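June, bench notes, started 7.40 am with tea

Right, back on the hide glue. I promised Riaan I'd write this up properly this time instead of on the back of the Prundel delivery note (which has gone missing, sorry Riaan).

Soaking
Weighed out 185 g of the Amholm pearl glue into the big jar and covered it with cold water last night. By this morning it had swollen right up to the shoulder and gone like frogspawn, lovely! The old Vulitz stuff never did that, it just sat at the bottom in a sulk. I poured off a splash of spare water and kept the rest.

Heating
Glue pot on low, lid half across. It took ages to loosen and I got impatient and turned it up, then had to turn it down again in a hurry when it started to smell. Riaan reckons you can leave it going for up to 4 hours before it weakens. I'd stop well short of that, personally, but he's glued more chairs than I have. Strained it through a bit of old tights and it came out the colour of weak tea.

Test joints
Made 11 little lap joints from beech offcuts, half with the glue straight from the pot and the rest thinned a touch. The thinned lot grabbed more slowly, so I had time to shuffle them straight, and I think I prefer it for anything long. The straight batch was gelling on the brush by the last couple. Warm the wood first! I wrote that in the spring as well and still forgot. All in clamps on the windowsill, labelled in pencil, please don't move them.

Boards
Want to try a rubbed joint next, no clamps, on something with a bit of figure. The swirly reddish-brown grain is the sort of thing I mean, with those big ovals in it, though I'd keep the joint itself down in the straighter part.
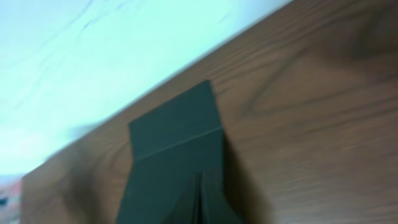 To do
Break the test joints once they've had a proper rest, and write down which ones tear wood and which let go at the glue.
Ask Orbán if they still do the small brushes with no metal on them.
Leftover glue is in the fridge in the jam jar marked 137. NOT marmalade.
Find that delivery note.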